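Progress report to the Hadeck small rooms fund, October
From Kibet Kioko, workrooms lead, Verkanstead

Hello again! We're a good bit further along than when I last wrote, and I'm happier with the rooms than I expected to be at this stage, so forgive me if this runs on a little.

Quick reminder of where your money is going. The grant covers floors, desks and storage for the shared workrooms on our upper level, with the painting paid for out of our own pocket. The painting is finished (two coats, plain white, no arguments left in anyone). Floors are the part I keep getting asked about, so let me start there. We decided against replacing them. Scuffs and grime look awful when you're standing right over them, but most of it is surface dirt, and Koubek quoted us for a deep clean and a reseal at a fraction of the price of new flooring.
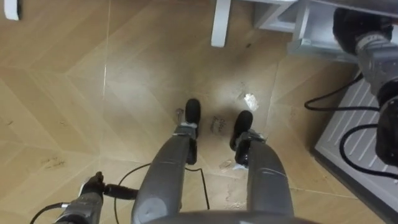
The area of the reseal comes to 1,084 square feet across all the rooms, and Koubek will do it in two visits so we never have to close the whole level. The first visit is booked. I've asked them to go slowly along the seams, where the dust settles and a regular mop just pushes it around.

Desks next. Kristýna Tichý took charge of the layout and she has been ruthless about it, in a good way. Every desk gets a number so that bookings, repairs and complaints all point to the same piece of furniture. We had been getting notes like "the wobbly one by the wall," and you can imagine how far that got us. Dimico supplied the numbering stickers and the spare leg fittings, and the invoice came to $159, a little under what we had budgeted.
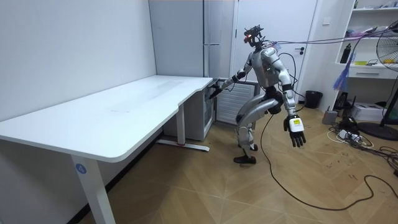 Will the desks stay where they are once the floor has been sealed?
They'll go back to the same spots, long side to the wall, and we'll add felt pads under the foot bars before anything is set down.

On storage, the plan is to keep tall things at the back of each room and leave the middle open. We've cleared 33 boxes of old paperwork so far, and I'd like to get rid of plenty more before winter.

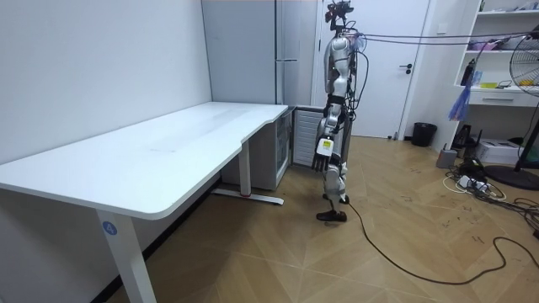 Small appliances are the one item I'd like your opinion on. People are fond of having cold drinks close by, and I don't want to take that away from them, but they do eat up space. In the room with desk 4, the little white cabinet with the glass front is tucked beneath the far end of the desk, and I think that's a pretty good use of a corner that would otherwise collect bags. Kristýna would like to see all the small stuff go into one shared kitchen instead. I can live with either!

Still to come: the second Koubek visit, the felt pads, and new hooks for the doors. We have $100 set aside for the hooks and I don't expect to need all of it. I'll send the receipts along with the next report.

Kibet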